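## 4. Packing and Arming the Moya Reserve System

Revision of Mon 31 March. Replaces the November issue for all Davgate containers fitted with the Moya automatic activation unit.

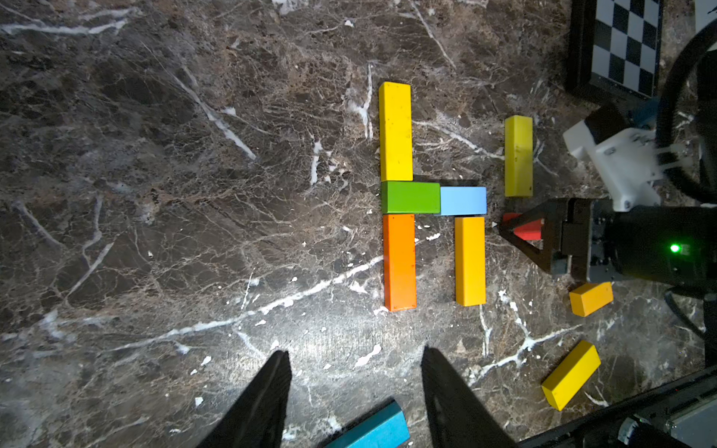
This section covers mounting the unit, checking it on the ground, and setting it for the day's jumping. It does not cover folding the reserve canopy. Reserve packing must be done by a certified rigger.

### 4.1 Before you start

- Container inspected and signed off
- Reserve pilot chute removed
- Unit switched off
- Rigger's log at hand

**Caution:** Do not switch the unit on while the cutter is disconnected. The self-test will fail and the unit will lock until it is reset by a service center.

### 4.2 Mounting the unit

1. Open the reserve tray and find the stowage pocket on the back wall.
2. Slide the unit into the pocket with the cable exit facing down.
3. Route the cutter cable along the left channel. Keep all bends wide. A kinked cable must be replaced.
4. Pass the cutter through its elastic keeper until the hole lines up with the closing loop grommet.
5. Route the control head cable over the yoke and seat the head in its clear window.
6. Pull gently on each cable. Neither should move in its channel.

**Note:** Containers built at the Emstead plant have a second keeper below the grommet. Leave it empty.

### 4.3 Ground check

1. Press the button on the control head when the light flashes. Repeat until the unit has accepted 4 presses.
2. Wait for the self-test to end. The display shows the battery level, then the local pressure in hectopascals.
3. Compare the pressure with the drop zone reading. If they differ by more than 3 hPa, switch off and repeat the check.
4. If the second check fails, do not jump the rig.

At higher fields, a reading of 940 hPa or lower is normal and needs no correction.

### 4.4 Setting a landing offset

Use an offset only when the landing area is higher or lower than the takeoff field.

1. Start the unit as in 4.3, and hold the last press until the arrow appears.
2. Release at the required value. Up means that the landing area is higher.
3. Confirm that the arrow and value stay on the display.

**Caution:** The offset is cleared at shutdown. Set it again each time the unit is switched on.

### 4.5 Storage

Switch the unit off before storage. If the rig is stored for more than 90 days, repeat the full ground check before the next jump. Keep the container dry and out of direct sunlight.

Service requests go to Ettore Marino at the Pornari workshop. Send the unit with its cutter attached and a copy of the last log page.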